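Simulation task for the robotics club, score or skip?

skalmont_70
We have 20 trials per policy for the lead screw task and Qiuyue wants partial credit. I'd go pass/fail. Wrist view from my last run:
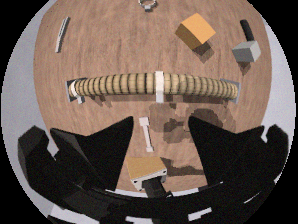

My problem is the contact settings. With the default friction I got 8 passes out of 20, and I don't want to tune it until the scoring is settled.

culero
Pass/fail throws away too much. A near miss and a wild swing both get zero.

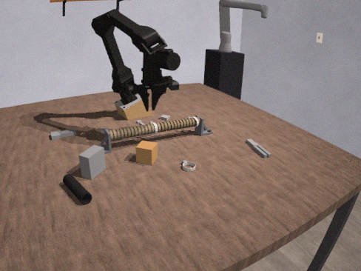

Scene resets need a rule too. Terstead's team lets people clear the table first, and I think that makes it too easy. I'd leave the extra parts in, like the orange cube in front of the threaded rod and the slotted bar off to the right. If the arm hits one, take a point.

skalmont_70
Disagree on the penalty. Touching a cube doesn't hurt anything.

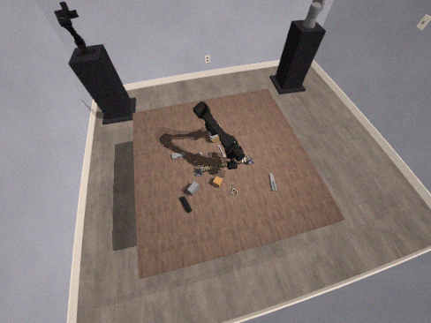
Posted by Xinyi Xie, 596 posts
Keep the clutter, no penalty. Report pass/fail first and put partial credit in a second column. Write down the seed for every trial. We lost half our November results over that.

culero
Fine with two columns. Still want the penalty.

Related threads
Kong gripper model, joint limits wrong?
Saving seeds with trial logs
Club laptop keeps running out of memory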